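透明扣盖盒,盖子扣着收还是分开收?(厨房收纳版)

楼主:慢火炖豆
发表于 2021年4月12日

各位好。中文不是我的母语,我会慢慢写,如果有句子奇怪,请原谅,也可以改正我。

我住在 Thepsuriya 的一个公寓,厨房很窄。上个月我换了一个 Jostinwood 的吊柜,里面的深度是287毫米,比以前的柜子浅。以前的柜子很深,所以我的保鲜盒可以随便放,前面一排,后面一排,找不到的就算了。现在不能这样做了,每一个盒子放在哪里,都需要先想好。

我的盒子大多数是四边有扣的那种,透明的,盖子里面有一圈密封条。我很喜欢它们,因为从外面可以看到里面是什么。可是空的时候它们非常占地方。我在网上读到两种意见。第一种:空盒子要一个套在另一个里面,盖子竖着另外放。第二种:盖子要扣在盒子上收,这样不会丢盖子,里面也没有灰尘。我试了第一种,试了一个星期。套起来以后,柜子里一下子有了很多空间,我很高兴。但是到晚上要装剩菜的时候,我拿着一个盒子,在盖子里面一张一张地找,看起来都一样,按下去才知道不合适。

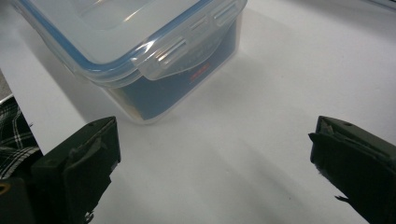
所以我又回到第二种。扣着盖子收,空间当然少了,但我不再生气了。我现在的办法是:每天用的盒子扣着盖子,放在一个白色的网篮里,网篮放在吊柜的下层;不常用的盒子套起来,放在上层,盖子放在一个布袋里。我用透明盒也不只装吃的东西,茶包、橡皮筋、小包装的东西,都可以放。

我想问大家的问题是:

一,密封条在空着收的时候,一直被扣压着,会不会变松?

二,网篮里应该让盒子站着还是躺着?

三,盖子上的贴纸,你们撕掉还是留着?

谢谢大家看这么长。

2楼:三号电饭锅

你的中文很清楚,不用担心。

第一个问题我有经验。空盒子收起来的时候,盖子放上去就好,不要扣。盒子空着还把四边都扣死,里面有一点点水气就会闷出味道。我以前有一个装泡菜的,洗了晾了,扣上盖放了一个月,五月份打开,那个味道我现在还记得。

第二个问题,躺着。站着容易倒,抽一个出来,旁边的就跟着滑。

3楼:柜门关不上

我跟楼上意见不一样。盖子只放上去不扣,从吊柜里拿的时候一定会掉,掉下来打到头的是我。扣一边也好,至少扣一边。

站着还是躺着要看篮子的高度。篮子比盒子高就站着放,像放书一样,要哪个抽哪个。躺着叠起来,你永远只用最上面那个。

还有,287毫米的柜子不算浅了,我家的比你还浅。

4楼:慢火炖豆(楼主)

谢谢两位。

三号电饭锅说的味道,我也遇到过,装咖喱的盒子特别明显。我以前以为是塑料吸收了味道,后来我发现是密封条下面的沟里有东西。用眼睛看不出来,用牙签刮一下就知道了。

柜门关不上说扣一边,这个办法我没有想到。我今天晚上试一试。

关于篮子,我补充几句。我用的是网格的篮子,长方形,上面是开口的。买的时候店里还有一种 Stalora 的布篮子,颜色好看,我犹豫了很久。最后我还是拿了网篮,布的如果湿了,要很久才干。盒子洗完以后常常还有一点水,我没有耐心每个都擦。

5楼:葱花另放

楼主,你的密封条能拆下来吗?我那套说明书上写可以拆,我拆过一次,装回去花了半个小时,装完还漏。从那以后我再也不拆了。

贴纸我都撕。用吹风机吹热了慢慢揭,剩下的胶用食用油擦,再用洗洁精洗掉。留着贴纸的盒子,洗几次边上就翘起来,翘起来的地方会藏脏东西,看着难受。

6楼:慢火炖豆(楼主)

回答葱花另放:可以拆。我也有装不回去的经验,第一次我把它拉长了,后来放不进沟里,多出来一小段。我写一下我现在怎么做,也许对你有帮助。

不要用刀尖挑。用一个没有尖的东西,比如冰棒的棍子,从直的那一边开始,不要从圆角开始。挑起来一点以后,用手指捏住,往上提,不要往旁边拉。洗的时候放在小碗里,用温水和洗洁精泡着,然后用手指从头到尾捋一遍。我不用开水。有人说用100度的水可以消毒,我试过,密封条软了,装回去的时候更难。

装回去的顺序是先四个角,再四条边。角先按进去,边上多出来的部分就自己分配好了,不会都集中在一个地方。全部按完以后,扣上盖子,倒过来,里面放一点水,在水池上面摇一摇。
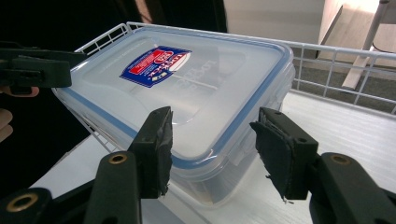
多久拆一次,我想每个人不一样。我自己的规定是装过咖喱、鱼、泡菜以后一定要拆,装水果和干的东西不用。浅蓝色的密封条有一个好处,它绕着盖子一圈,颜色和透明的塑料不同,哪里没有按平,看那条蓝线有没有弯就知道。白色的和透明的密封条就看不清楚,要用手摸。贴纸的问题,我没有葱花另放那么勤快。盖子上那张深蓝色带红色的贴纸,位置有一点斜,我每次擦网篮的时候都看见它,每次都想撕,每次都没有撕。

7楼:三号电饭锅

先按四个角这个办法好,我收了。

不过倒过来摇这一步我觉得没必要。家里放剩菜的盒子,谁会倒着放?漏一点就漏一点。

8楼:柜门关不上

带饭的人会。我背包里的盒子什么方向都有。密封条没装好,到公司电脑包里全是汤。

所以带饭的人要分开讨论,我家带饭的盒子单独一格,每次都检查。放冰箱的盒子就随便了。

9楼:不吃香菜的猫

进来说一个反对意见:我觉得各位在收纳上花的时间太多了。

我家的保鲜盒全部同一个型号,同一个大小。盖子和盒子随便配,永远配得上。套起来也行,扣起来也行,躺着站着都行。以前那些圆的方的高的矮的,送人的送人,剩下的装螺丝去了。问题从一开始就没有了。

楼主的麻烦是大小不统一,换什么篮子都解决不了。

10楼:葱花另放

9楼说得轻松。一人吃饭可以统一大小,家里人多,半颗洋葱一个盒子,一锅汤也一个盒子?半颗洋葱放在大盒子里,冰箱三天就满了。

我的做法是两种大小。大的装主菜,小的装切剩的东西。多一种都不买。

11楼:不吃香菜的猫

半颗洋葱用碗扣着就行了,为什么要用盒子。

12楼:葱花另放

因为冰箱里其他东西会变成洋葱味。

13楼:慢火炖豆(楼主)

两位都有道理,请不要为了洋葱生气。

9楼的意见我认真想过。同一个型号确实最省心。可是我的盒子是很多年慢慢来的,有的是邻居搬走的时候给我的,有的是买 Elex 的小烤箱时店里送的,都还好好的,我不舍得换。而且我有圆的,也有长方形的,圆的放汤比较好,勺子可以刮到边,长方形的有角,角里总是留一点。

圆的盒子对篮子来说是个麻烦。把圆的放进长方形的篮子,四个角都空着,浪费。我今天把所有东西都拿到桌上重新试了。篮子靠着桌子远的那一边放,长边横着,这样我的手可以从前面伸进去,和在柜子里的时候方向一样。我建议大家也在桌上先试好再放进柜子。站在凳子上面试,手很酸,而且看不到篮子的底。

试的结果:圆的不进篮子,放在篮子的前面,挨着篮子。长方形的进篮子。小包装的东西先放进透明盒,再决定这个盒子是不是要进篮子。
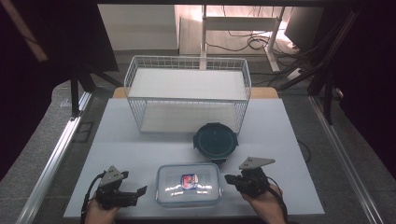
不吃香菜的猫:圆的放前面,那你每次拿篮子都要先挪开圆的,这不是多一步吗。放旁边吧。柜子的宽度总是有的,缺的是深度,这是你自己一楼写的。

15楼:慢火炖豆(楼主)

你说得对。我刚才打开柜子比了一下,前面放了圆的以后,门离它只有2厘米。放在旁边比较合理。我改了。

我想在这里说明为什么我喜欢把小包装的东西放在透明盒里。如果直接放在网篮里,小的东西会卡在网格上,拿的时候包装的角会被刮破。放在盒子里就没有这个问题,从盖子上面也看得见颜色,红的蓝的,知道是哪一个。

16楼:三号电饭锅

小包装的话我支持不加盖。盒子当小抽屉用,抽出来就拿。每次拿一包茶还要开四个扣,太累了。

楼主的那个盒子扣紧了打开会不会费力?我妈用这种盒子,手指没力气,四个扣都要我帮她开,后来给她换了按压的。

17楼:慢火炖豆(楼主)

新的时候紧,用一年以后就好多了。有一个小技巧,我不知道用中文怎么说最好:开的时候不要用指甲从下面抠,而是用另一只手的手掌按住盖子的中间,大拇指再往外推扣子的下边。盖子被按下去一点,扣子就没有那么紧了。请三号电饭锅告诉你的妈妈,也许可以试。

小包装不加盖,在干燥的地方可以。我这里潮湿,雨季的时候饼干打开一个晚上就软。所以我还是扣着。

18楼:柜门关不上

应该写“也许她可以试试”,你让我们改的,哈哈。别的都很好。

说说扣子。我坏过的盒子全部坏在扣子上,没有一个坏在盒身。扣子和盖子连着的那条折线,开多了会发白,发白以后就离断不远了。断了一边的还能用,放干货。断了两边的我就当没盖子的用了。

所以我回到一楼的问题:空着收的时候少扣几边,折线也能多用几年。这是我坚持只扣一边的另一个原因。

19楼:葱花另放

折线不是因为扣着才坏,是因为开关的次数多才坏。扣着放一个月,它动都没动过。你只扣一边和扣四边,差别在于开关的时候少动了三边,跟收的时候受不受压没关系。

20楼:柜门关不上

少动三边,那不就是多用几年吗?我们说的是同一件事。

21楼:葱花另放

结果一样,原因不一样。好吧,算同一件事。

22楼:慢火炖豆(楼主)

谢谢改正,“也许她可以试试”,我记下来了。

折线的话题对我很有用。我检查了我的盒子,邻居给我的那一个,有一边已经发白,我以前以为是水垢,还用醋泡过。难怪泡不掉。

关于装菜,我也想记一下我的习惯,可能和收纳没有太大关系,版主如果觉得跑题请告诉我。我装剩菜的时候不装满,上面留一根手指的宽度。汤的菜留得更多。装好以后先不扣,让它在桌上凉,盖子斜着放在上面,凉了再扣。热的时候扣上,第二天盖子会被吸住,很难开。带颜色的菜,比如番茄的、咖喱的,我固定用同一个盒子,它已经染成橙色了,再染也没有关系。别的盒子就能一直保持透明。

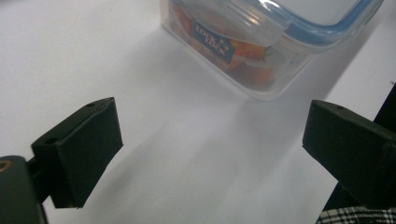 浅蓝边的盒子,LOCK & LOCK 的标签在正面,里面是橙红色的菜。

标签在正面的盒子,放在冰箱里我让有标签的一面朝后,另一面朝前,这样开门就看到里面的菜,不用转。标签在盖子上的没有办法,从上面看总是被挡住一块。这也是我慢慢开始同意葱花另放的地方,也许应该把标签撕掉。

23楼:葱花另放

撕!食用油,记得先吹热。正面的更好撕,平的,没有棱。

24楼:三号电饭锅

跑题就跑题,我觉得这段比前面有用。

凉了再扣我同意,但是夏天不要在桌上放太久,不烫手了就扣上进冰箱。你那边又热又潮,更要注意。

染色的盒子可以晒。放在窗台上晒几个中午,番茄的颜色能退掉不少。咖喱的退得慢一点,但也会退。密封条不要一起晒,拆下来。

25楼:不吃香菜的猫

所以最后还是要拆密封条。

我换玻璃的了,不染色,不吸味。重是重。

26楼:柜门关不上

玻璃的放吊柜?掉下来试试。

27楼:不吃香菜的猫

放下面的柜子啊。

28楼:慢火炖豆(楼主)

我下面的柜子放米和锅,没有位置了。玻璃的我也喜欢,但是不敢放在头上面。

我写一下到现在为止的安排,方便以后来看的人。下层的网篮里是每天用的长方形盒子,站着放,扣一边。圆的在篮子旁边。装小包装的盒子扣四边,在篮子里最右边。上层还是套起来的,盖子在布袋里。带颜色的菜用固定的那个盒子,它平时住在冰箱里,几乎没有空着的时候,所以不用给它准备位置。

昨天我从柜子里把篮子整个拿出来一次,没有东西掉下来。还有一个问题没有解决:站着放的时候,盒子之间会互相勾住,扣子勾着旁边盒子的边,抽出来的时候带出两个。有人也这样吗?

29楼:柜门关不上

有。扣着的那一边朝下放,松开的那几边会往外翘,肯定勾。我后来改成松开的都折下去贴着,不按死,就不翘了。

30楼:三号电饭锅

或者听我的,躺着放。

31楼:慢火炖豆(楼主)

我先试29楼的,如果还是勾住,再躺着放。布袋里的盖子我打算按大小用橡皮筋分一下,周末做完再来写。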